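Clearing off the big table

I have been putting off the big table since before the holidays, and by the time March rolled in it had turned into a kind of second attic. You could still eat at one corner of it if you kept your elbows in. The rest was seed catalogs, a bag of clothespins, two winters' worth of birthday candles, and a puzzle that my sister swore she would come back and finish (she will not, and I love her anyway).

We got the table the summer we moved to Nestolstead, from Şengül Karaca, who was selling up her mother's house on the hill. She wanted it to go to people who would cook on it. It took four of us to get it through the back door, and I remember her walking behind with a cushion, holding it out at every corner like that would have helped! For the first year I wiped it down every single night. Then life got going and, well, clothespins.

So last week I made a pot of tea right after breakfast and just started. I don't really have a system. I put a laundry basket on one chair for things that belong upstairs, a paper sack on another for recycling, and an old Grallari fruit crate on the floor for anything I couldn't make up my mind about. The crate filled up first, of course. I found 19 pens, and I know it was 19 because I sat down and tried every one of them on the back of an envelope. 8 of them wrote. I also found the good scissors, the warranty for a toaster we gave away, and a very sweet postcard from Liem that I must have read once and set down and then buried under everything else. That one is on the fridge now, where I can see it while the kettle boils.

The wiping took longer than the sorting did. I go gently with stone, just warm water with a tiny drop of dish soap, a soft cloth, then a second cloth to dry it, and I work from the window side back toward myself. No vinegar and no lemon, ever. My neighbor is devoted to some spray called Vamix and has offered me her bottle more than once, but I'm set in my ways about this. It was past noon when I finally hung up the cloths, and I had forgotten how pretty the color is, that off-white with just a bit of blush in it, and the thin veins wandering wherever they please.

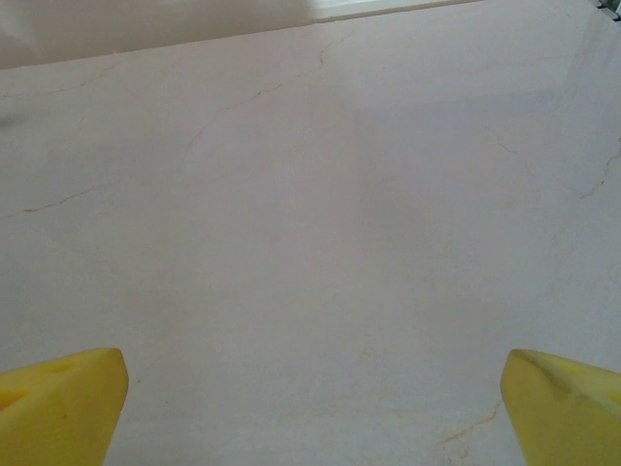 What gets to come back

I've decided on the fruit bowl, the salt, and the little blue pitcher when there's something blooming to put in it. Mail goes in the hall from now on. The puzzle has moved to a tray under the sofa, and the undecided crate is in the mudroom until I feel brave again, maybe after the peas are in.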